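Can It Clear the Counter Yet? Speaker notes, February version

Start before the slide. Ask who has a robot vacuum. Then ask who still owns a broom. Wait for the laugh, it comes late.

Opening line: I have been promised a mechanical butler since I was nine, and I am still wiping my own counters.

Quick history, keep it quick. In 2000 the brochures had robots carrying trays. They still do. The trays have gotten nicer. Skip the tray slide if the room looks tired.

The Bretia kitchen trial. We wrote up 200 clearing jobs, all dull on purpose: small stuff left on a counter, pick it up, put it where it goes. No eggs and no wine glasses. People hear "chores" and picture folding a fitted sheet, which I can't do either.

Talk over the next one slowly. Marbled countertop, black gripper, a smooth white block, and a skinny silver bit lying flat beside it. Your hand would sweep up both while you were on the phone. For a gripper these are two separate problems, and the flat one is the mean one. Fat fingers, thin object, hard surface. Try it yourself in oven mitts.

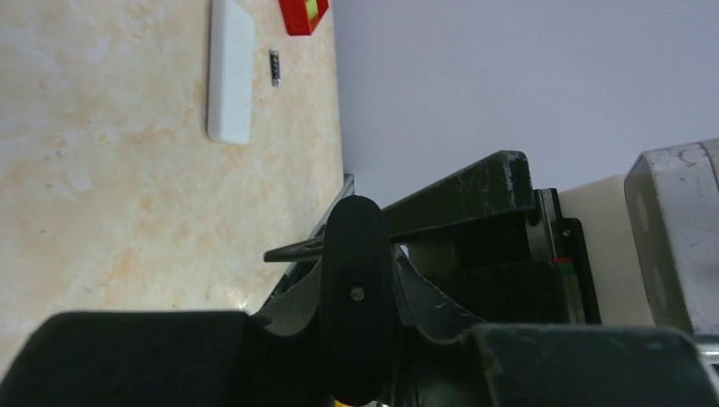 Stergiou objected at the dry run that I was grading on the wrong curve, that a dishwasher doesn't hold a plate the way I do either and I've never once complained about it. Why not change the counter instead of the hand? Give the little things a tray with a lip and half the trouble goes away.

Fair. Concede it, then point out that I now have a tray to keep tidy.

Shop floor part, 2 minutes at most. Rileta runs parts bins all day and does fine, as long as the bins stay put and the parts match. Sketel tried the same thing on a bench where people also eat lunch. Pause here.

So, yet? For one chore, in one spot, with somebody nearby, I'd say yes. For my kitchen in the morning, no. I'd take slow, by the way. I'm slow.

If they ask about price: 1115 was the bill for replacement finger pads, and I will not be converting that into paper towels.

Questions. Repeat them into the mic this time. Clicker goes back to the front desk.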